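Home Blog Projects Workshop About Contact

Getting the fruit into the tray, part 3

10/3/23

I meant to write this up on the weekend, but I got as far as making coffee and then spent the whole afternoon re-routing a cable, so you're getting it on a Tuesday. Sorry to the few of you who have been asking!

For anyone who skipped the earlier posts, Shakuntala Sisodia and I have been sharing a bench at Perkurach (the workshop two streets over from my apartment) since April, and we've been slowly teaching a pair of arms to pick things up and put them in a tray. We call the whole setup Rollorik, after a misspelling on the sign-up sheet that stuck. I write most of the code at home in the evenings, and she does most of the things that involve a wrench, and we both do the swearing.

The last time I wrote, we had gotten as far as foam blocks. Foam blocks are lovely. They are all the same size, they squash a little when you get them slightly wrong, and they don't roll. So of course we got overconfident and went to the grocery store. I wanted oranges, Shakuntala wanted things with awkward shapes, and she was the one holding the basket. (Yes, I know the eggplant is debatable as a fruit. My mother has already been in touch.)

The banana has been my favorite so far. If you come at it from straight above with the fingers lined up wrong, it just spins away from you, and the first version of my grasp code did exactly that over and over. What helped was picking the narrow direction first and only then deciding how far down to go. It's a small change, 7 lines if you leave out the comments, and I'm a bit embarrassed how long I took to get there.

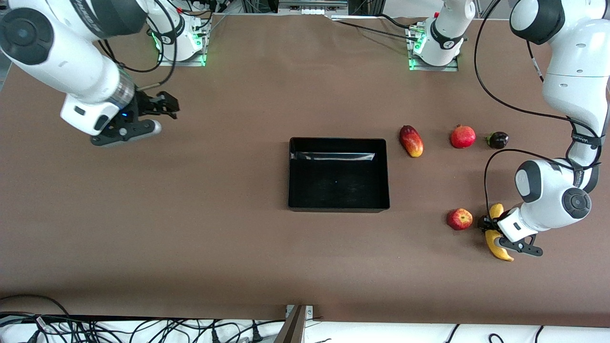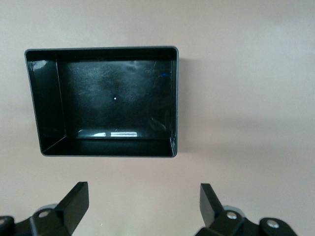

At the bench with the black tray: first the whole table with the banana in the left gripper, then the view from a wrist camera.

The tray has given us more trouble than the fruit, which I didn't see coming. It's glossy black plastic on the walls, and it throws back little glints of light that my edge finder just loves. I'd be looking at the wrist camera picture and there would be a perfectly good rim, nice and clear to me, and the program would pick a reflection on the inside wall and be very pleased with itself. The scuffs on the floor of it don't help either. For now I'm only using the outer edge and throwing away anything inside it, and that gets the corners close enough for dropping off an apple. Yhon Nina, who has the bench next to ours, thinks we should just sand the walls dull. He's probably right, but I'd like to give the software one more try before I let him near it with sandpaper.

The other job on my list is cable slack. The loops near the wrists want to be long enough for a full turn and short enough not to sweep a mango onto the floor, and I haven't found that length yet. Shakuntala has some clips in mind.

Next up is the pomegranate, and after that I want both arms going at once, slowly, with my hand very near the off switch. If any of you have a good trick for finding shiny black edges, please leave it in the comments!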